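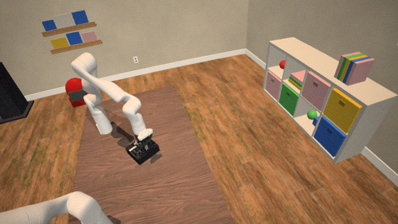
14 November 2025

Training at Lendcombe again tonight, 11 of us to start with and then Derek Sedgwick turned up late in his work boots. Ran the backs through the same switch play until the light went. Niall Laing is still out with the hamstring. He hasn't been to a session since June and I'd stopped expecting to hear from him, but he rang after tea and we talked for a good while. He says he's doing his rehab in the pool at Nelolden and can jog on grass now. Didn't say when he'd be back and I didn't push.

It leaves us with Dorin Bucur at fly-half against Ackroyd. He kicks well enough off the tee but takes the ball too deep, and their flankers will be on him. I've asked Atif Baloch to stand closer and give him a short option. Imogen Birkett, who does our strapping, reckons Atif's shoulder is fine for 80 minutes if he leaves it alone between now and then. 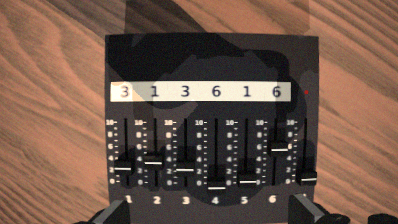 The 313616 panel, from above.

Lost to Erness by 5 last time and I still think the lineout cost us that one. Watched the second half over again before bed. Our jumper is going up early on every throw to the back, so we'll change the call.

To do: ring the ref about kickoff, wash the bibs, find the other pump. Need to pay the ground hire too, $900 this time.

Forecast is for rain.

Last updated: 14 hours ago
5 comments · 11 shares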